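Drying Laundry Indoors in Winter: Notes on Humidity

Sun 22 December

The hygrometer in the back room read 70 percent again this morning, and the lower corner of the window had beaded over. I have been tracking this since the heating came on, and I now have enough readings to write down what I think is going on and what I changed.

The apartment is small, on the second floor, with a north-facing back room where the drying rack lives. There is no dryer and no place to put one. Through the summer the rack goes on the balcony and the subject never comes up. From the first cold week onward, every load of wash gives its water to the air inside the apartment, and that water has to leave by some path. If it doesn't leave through a vent or an open window, it ends up on the coldest surface available. In my case that is the aluminum window frame, followed by the outside corner behind the bookcase.

The quantity is easy to measure and I would recommend doing it once. Weigh the basket when the clothes come out of the washer, weigh it again when they are dry, and subtract. My machine is a Dimari front loader, an older model, and the last normal load lost 2 kilograms between the two weighings. That is two liters of water released into a closed room over a day and a night. Put that way, the window is not a mystery.

Spin speed is the first thing to look at. I had been using the default cotton program, which on this machine spins slower than it has to. Raising it by one step cost nothing in time and left noticeably less water in the towels. Shirts come out more creased. I accept that for towels and sheets and set it back for shirts.

Relative humidity depends on temperature, which makes single readings misleading. The same air that reads 40 percent in the heated living room will read much higher against cold glass, because the glass cools a thin layer of it. Nicanor Lucero, who used to work on ventilation systems and has more patience for this than I do, told me to stop looking at the room figure and start looking at dew point. His spreadsheet takes temperature and relative humidity and returns the surface temperature at which water will start to form. Once I had that number, the readings made sense. The back room was kept cool to save money, and I was drying clothes in it, which is close to the worst combination I could have picked.

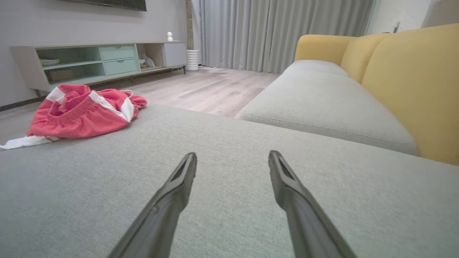 Fabric matters more than I had assumed, and I now sort the wash by drying time before it goes in the machine. Thin synthetics give up nearly all their water in the spin and finish on the rack in an evening. Heavy cotton holds on to it until the following day, and anything with a doubled layer holds on at the seam long after the rest feels finished. Red shorts with white side stripes like the ones on the sofa cushion are a good case for checking by hand: the gathered elastic at the waistband is several layers thick, and I go by that part and ignore the legs. The same goes for hoodie cuffs, jean pockets and the hem of a bath mat. If those go into a drawer damp, the drawer will smell by the end of the week.

Spacing on the rack is the next item. I used to fill every bar. With every second bar left empty, a half load dries in well under half the time of a full one, so two half loads on consecutive days beat one full load in total hours. It also keeps the peak humidity down.

Airflow did more than heat. I bought a Carnau desk fan, secondhand, and pointed it across the rack on its lowest setting. Cold moving air dries clothes faster than warm still air in my back room, up to a point, and the fan uses very little electricity.

Then the air has to be exchanged. A window left slightly open all day cools the wall around it and wastes heat. Opening the back room window and the kitchen window fully for a few minutes replaces the air and leaves the walls and furniture warm. I do this twice a day while the rack is loaded, with the door to the hall open. On a still, foggy day it helps less, but outdoor air in December holds so little water once warmed up that it is nearly always worth doing.

Aldana Domínguez lent me her dehumidifier, a Lagos compressor model, for the first half of the month. It works. In a room at 20 degrees Celsius it pulled the reading down steadily and filled its tank overnight. In the unheated room it iced up and spent much of its time defrosting. A desiccant type would suit a cold room better, and the small Dastska unit is the one I am considering, though it is louder and draws more power.

For now the rack has moved to the living room, the door stays shut between airings, and the bookcase has been pulled a hand's width off the outside wall. The corner behind it was gray with mildew at skirting height. I cleaned it and will check it again when the next set of sheets is done.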